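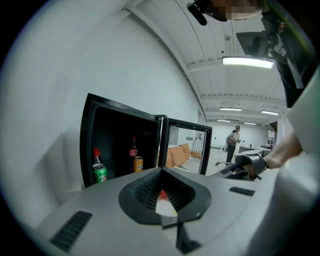

Heikki Juntunen wants the fridge station first on the walk, before people get tired, and I've moved it up. His note on the draft read: start them at the fridge, everybody knows how to open one.

OPEN DAY SAFETY CHECK, DEMO ROOM
Flimero handling demo, hand-held grippers
Walk-through done 2 July 2018, doors open to visitors in August
Marks: OK / FIX / ASK

1. Fridge station

1.1 Door swings fully open without hitting a visitor's knees. OK
Comment: Stand to the hinge side when you explain it. I had a go myself and it is a real pleasure to get a can out cleanly on the first try!

1.2 Drinks sealed, no chips or cracks in any glass bottle. OK
Comment: Keep glass for the staff demo. Visitors get cans and plastic only.

1.3 Fridge steady when the door is pulled with a gripper. OK
Comment: Pulled it 20 times from different angles. Didn't walk at all.

1.4 Demo food kept apart from anything people will eat. FIX
Comment: Needs a label. Ichikawa is bringing snacks and I can see the two getting mixed up by lunch.

2. Grippers and wearers

2.1 Wrist strap on before the gripper is lifted. OK
Comment: Say it out loud each time, even to the people who have done it before.

2.2 Long sleeves, lanyards and loose hair clear of the jaws. ASK
Comment: Do we hand out hair ties or just ask? Redska handed them out at their open day and it went down very well.

2.3 Headset wearer has a spotter. FIX
Comment: We have 2 spotters and need 3. It's a fun job, you get the best view in the room.

2.4 Pinch point talk given before visitors try a pickup. OK

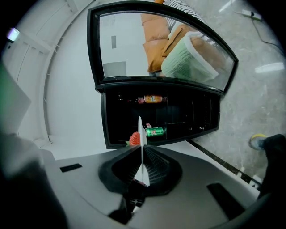
Could we do the small soft things as well as the cans? Crushing one berry teaches more about grip force than my whole talk does.

Yes to that, and I've added it as 3.3.

3. Floor and small items

3.1 Power strips and cables off the walking line. FIX
Comment: Move to the wall and tape down. Check again after the tables go in, that's when things wander.

3.2 Floor dry, towel within reach. OK
Comment: Cold cans drip. Hiltau lent us a proper mat for the trial run and I'd like to borrow it again.

3.3 Soft fruit used by one person at a time, bits picked up right away. OK
Comment: A squashed strawberry on a smooth floor is a slip waiting to happen. Paper towels on the counter, please.

3.4 Closed shoes for anyone holding a gripper. OK

4. Room

4.1 Doorway clear to its full width. FIX
Comment: Stacked items go to storage the evening before.

4.2 Visitor count under the building limit of 299. OK
Comment: What a nice problem to have if we get near it.

4.3 First aid kit signed for. ASK
Comment: Who has the key?

Open FIX items come back to me before the August rehearsal.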